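Grusska Tabletop Demonstration Kit

Teleoperation and recording station for collecting manipulation examples

Overview
Specifications
What ships
Ordering
Support

The Grusska Tabletop Demonstration Kit is a recording station for teams who train manipulation policies from human demonstrations. An operator moves a pair of leader arms, the follower arms copy the motion, and the station writes joint positions, gripper state and camera video to one episode file with a shared clock.

The kit clamps to a table you already own. Most customers come to us after building their own rig and losing days to cameras that drift out of sync or episodes that start late. The kit handles timing, storage and labeling so the operator can pay attention to the task.

How recording works

Each episode has a start state, a task prompt and an end state. The operator picks a task from the list on the station screen, sets the objects out, and presses the left foot pedal. Recording begins after a short tone. The right pedal ends the episode and asks for a result: keep, keep with note, or discard. Discarded episodes stay in a separate folder until you empty it.

The fixed camera saves one still before the arms enter the workspace. We call this the reset frame. It is stored with the episode and shown on screen as a faint overlay when the next episode is set up, so the operator can repeat a layout closely or move away from it on purpose. Reset frames are also what reviewers look at first, as they show lighting, surface and object placement without having to open the video.

Surfaces and objects

A policy trained on a single matte table tends to do poorly on a kitchen counter. The Stallby software sorts episodes by surface type, and we recommend collecting on at least 2 surfaces before the first training run. Polished stone is worth including early. It reflects windows and curtains, it shows crumbs, and slab joints can look like object edges to a model that has never seen one.

Tasks in the starter library use ordinary tableware and play food. Objects may be placed anywhere in the workspace, including right at the side limits of the fixed camera's view. Layouts with a wide gap between objects are labeled "far pair" in the library and call for a long transfer. 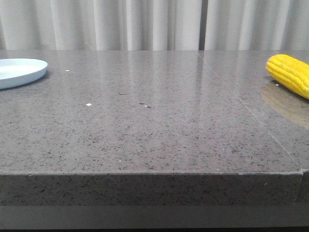 Reset frame, far pair layout: blue plate at left, toy corn at right, speckled stone top.

Small debris on the surface does not have to be removed for every episode. Clean it off if you want a tidy set, or leave it and tick "surface as found" in the episode form. Mixing the two without ticking the box makes later filtering harder.

Stallby recording software

Stallby runs on the station computer and needs no network connection while recording. It includes:

Task list with editable prompts
Reset frame overlay with adjustable opacity
Episode review at normal or double speed
Trim tool for idle time at the start and end
Export to the common open episode formats
Operator log with session notes

Prompts can have several wordings. If you enter "put the corn on the plate" and "move the corn to the blue plate" under the same task, Stallby rotates through them and stores the one that was shown. The stored wording can be changed later without touching the motion data.

The trim tool marks idle time and leaves the original file alone. Trimming is applied on export, so you can change your mind about the cutoff and export again.

Specifications

Follower arms: 2, with parallel grippers
Leader arms: 2, gravity compensated
Cameras: one fixed, one on each follower wrist
Controls: two foot pedals, station touchscreen
Mounting: edge clamps with rubber pads, or bolt-down plates
Storage: removable drive, second drive optional
Finish: powder-coated, dark gray

The edge clamps fit square and slightly eased edges. They should not be placed across a joint between two slabs. For tops with a deep front face, order the long-jaw clamps (part Vass 9), which reach under the face and grip the base behind it. Rubber pads are included with both clamp types and should be checked for grit before they go onto polished stone.

What ships

Leader and follower arms with power supplies
Fixed camera with side stand
Wrist cameras, fitted and calibrated
Station computer with Stallby installed
Foot pedals
Edge clamps and pads
Calibration board
Starter object box: plates, cups, play vegetables, cloths
Printed setup guide

The contents of the starter box vary a little between shipments. A packing list inside the lid shows what is in yours.

Setup and first session

Two people can set up the kit in an afternoon. Calibration is run from the touchscreen and has to be repeated any time the fixed camera or a clamp is moved. The station compares each reset frame with the calibration still and warns you if the table edge has shifted.

For a first session, we suggest 100 episodes of one task with one operator. That is enough to show problems with pedal timing, camera angle and prompt wording before a larger team starts. Change the start positions between episodes and keep the prompt the same.

Customer note

"We record in a room with white curtains and a glossy counter, and we were told to expect trouble from the reflections. We kept them in the data. The overlay is the part we use most — it stopped our operators from putting everything in the same comfortable spot."
Liis Juška, data lead, Bristberg

Ordering

The kit is built to order. A single-arm version is available with one leader, one follower and the same software. Stallby licenses are per station and include updates. Reviewers can open episodes on any computer with the free viewer, which has the trim tool but cannot record.

Replacement grippers, pads and wrist camera cables are sold separately. Kits bought before 10/01/2021 use the older cable connector, so please give the serial number when ordering cables. The number is on the underside of the station computer.

Sales and quotes: Berkay Yaman
Setup and calibration support: Lilla Dudás
Returns and repairs: Anselmo Carretero

Related products

Vass long-jaw clamps
Stallby viewer
Starter object box, refill
Spare removable drive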